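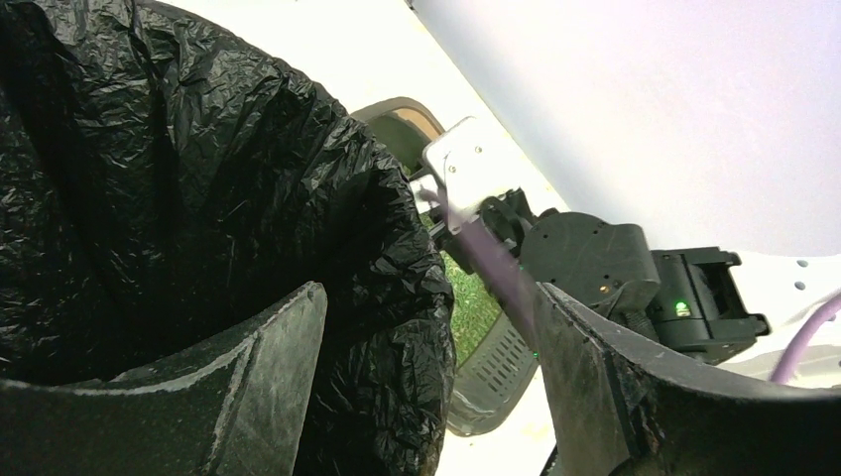
Charvát wrote that the Plunia staking numbers looked fine to him and asked why the rest of us were dragging our feet:

> I moved 400 PLN tokens over in May and the dashboard shows 689 now.
> That's real growth and I don't see what more proof you people want.
> Grelen listed it, so somebody over there did the homework. If we wait
> for the next round the early rate is gone.

I've read this twice and I still don't see any growth in it. The dashboard says 689 tokens. Fine. What will anyone give you for 689 tokens? The rewards are paid in the same coin you put in, and the project mints that coin whenever it likes. You own more units of something there is also a lot more of.

A few things I'd want cleared up before I send a cent.

1. Where the yield comes from. The Plunia page says "network activity." I looked at the block explorer, and most of the activity is the reward contract paying out rewards. Take that away and you could read the rest over a cup of coffee.
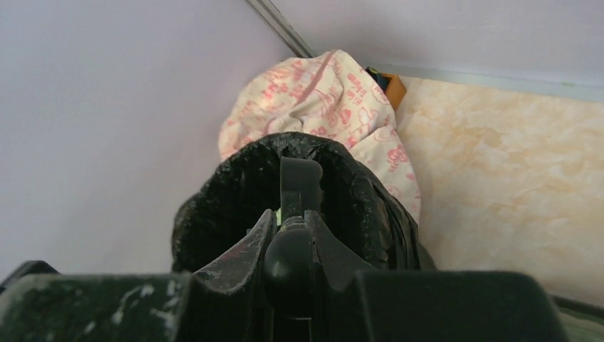
2. The lockup. The short version on the front page says you can leave any time. The long version says withdrawals above 100 tokens go into a queue, and the queue has no stated limit. Has anyone on this list taken out more than 100 and been paid? I asked the same thing last month and got two links to the FAQ.

3. The Grelen listing. Getting listed on Grelen means you filled in a form and paid the fee. They say so on their own listing page. They don't check reserves, and they don't claim to. I wouldn't call that homework.

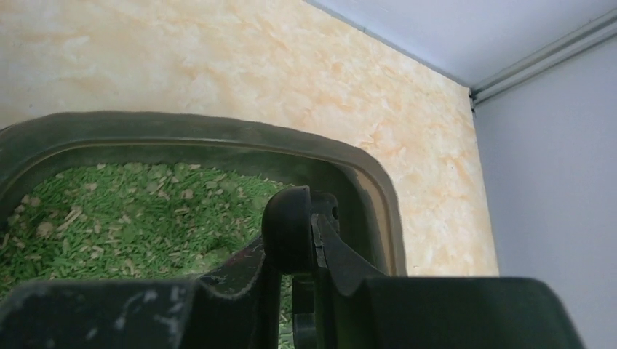

4. The audit. The report everybody passes around covers an older contract. The address in the PDF doesn't match the one taking deposits today. Maybe there's a newer report and I missed it, in which case post it and I'll shut up on this point. I've also heard the Tirkard wallet people "reviewed" the code. Their release notes say they added support for the token. Support means it shows up in the list with a little icon.

As for the early rate going away, it was supposed to go away twice already. I have both emails. The second one has the same countdown

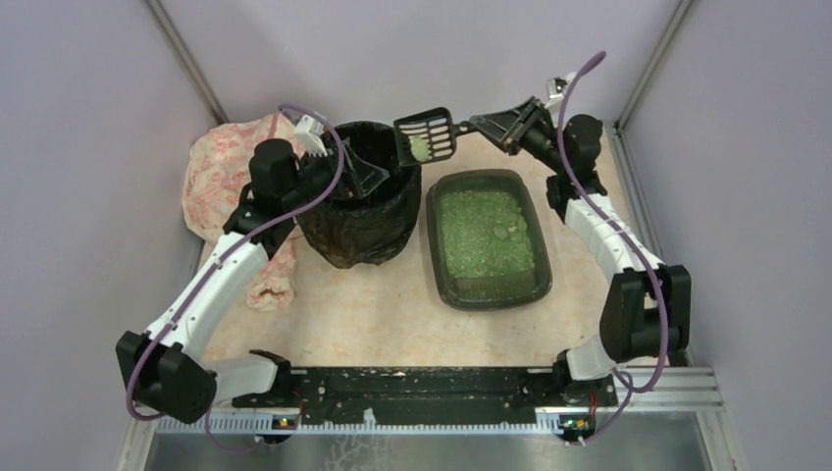
as the first, with the date changed and a new color on the button. If the rate does end this time, I can live with missing it.

Do what you want with your own money. What I'd like is for one person to request a full withdrawal, today, and post the transaction here when it clears. Until then I'm leaving mine where it is.

Shares: 12 | Comments: 3

Comments

I put in for 1,029 and it still says "queued." Support told me to be patient.

You said the same about the last three coins and one of them did OK.

Which one? Asking seriously, because I held all three.

Last updated: January 2024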